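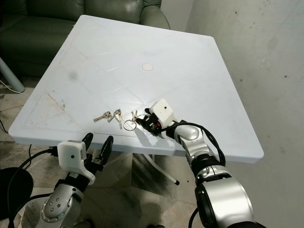
How much should a small shop set aside on top of the sticker price for a two-arm setup? Plan on almost half again, and put it in the first budget, while everybody still likes you.

I do the equipment planning for Arkside. We cut keys, rekey rental buildings and sort the shoeboxes of metal that property managers hand over when a tenancy ends. Budget season is September. Pray for me.

The sorting is what we're trying to automate. Pick up a set of keys, pass it across, put it down where it belongs. A bored teenager can do it. Bored teenagers are an operating expense though, and I've been given capital.

Two quotes so far. Elholm sent 41 pages and a licence agreement. Gosselin sent one page and a fridge magnet. I've read the magnet more often.

The Elholm quote has the arms on page 3 and the fingers on page 38, under "consumables". Read the consumables first. Anything that touches metal all day wears, and you'll be buying it long after the arms are paid off.

Asked Gosselin what a replacement fingertip costs. $47. Asked how long one lasts on keys. "Depends on the keys." Thank you, Gosselin.

So I've put in 15 of them for year one, which comes to $705, and a note saying the number is a guess. Sylvie Friesen in accounts crossed out "guess" and wrote "estimate". This is why she's senior to me.

Next line: cameras. You'll be tempted to save money by getting one good one up high and skipping the ones at the wrists. I was tempted. I had it in the spreadsheet in a cheerful colour.

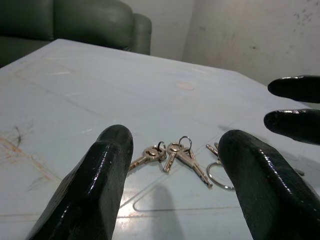

Then I sat down with Brock Marchand, who has to make the thing work, and he asked how I'd like him to find a split ring once the hand is on top of it. Wrist cameras are back in. The cheerful colour has been retired.

Spare cables. Budget for them. A cable that bends every time the arm bends is a part with a lifespan, and the quote will list it as "included", meaning one.

The table is the only place I've managed to be cheap and I intend to enjoy it. Elholm will sell you a workstation for $910. It has a flat top and legs. I've struck it out and written "have table".

Iresha Dewan pointed out that a table which shifts when you lean on it will cost more than $910 in Brock's hours. Fine. I've added a line called "table, stop from moving" and left the amount blank, like an adult.

Labour's the one people leave off completely. Somebody has to set it up, run it, and put the keys back when it's done. We've pencilled in two afternoons a week until winter. Paloma Okafor says double it. Paloma did the Kultthorpe rollout, so I doubled it.

Freight from Elholm is quoted "to kerb". We're on the second floor. I've emailed to ask what to second floor costs and they've asked me to define second floor.

Current standing: Gosselin cheaper on paper, Elholm better on warranty, Mélanie Wong wants both columns on one sheet by four o'clock. I'm off to find out whether a fridge magnet counts as supporting documentation.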